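How to Prepare a Short Online Video for Seeding

Atley clients are asked to follow the steps below before a campaign video is released. The procedure applies to any clip intended to be shared by viewers.

Step 1. Define the message
Write one sentence stating what the viewer should remember. Submit it with the Putatent request form. Requests without this sentence are returned.
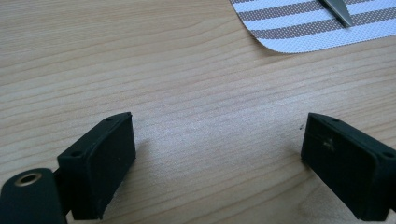 Step 2. Edit the opening
The product or question must be clear within the first 15 seconds. Remove title cards and long logo animations. Export 2 versions, one with sound and one with captions only.

Step 3. Select the thumbnail
Choose a still that remains legible on a phone. File size may not exceed 600 KB.

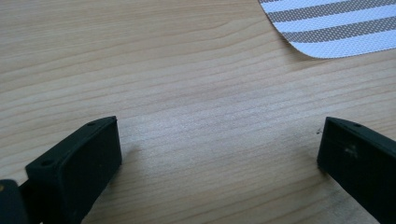

Thumbnails are reviewed separately from the video and may be rejected on their own. The most common fault is a title that cannot be read against its background. Pale wood with a wavy grain, like the tabletop shown, calls for dark lettering in a heavy weight; white text will be lost on it. Resubmitted thumbnails keep their original reference number.

Step 4. Schedule the release
Enter the publication time in Protaris and attach the list of sites to be contacted. Campaigns booked under rate code 311 include one follow-up message per site.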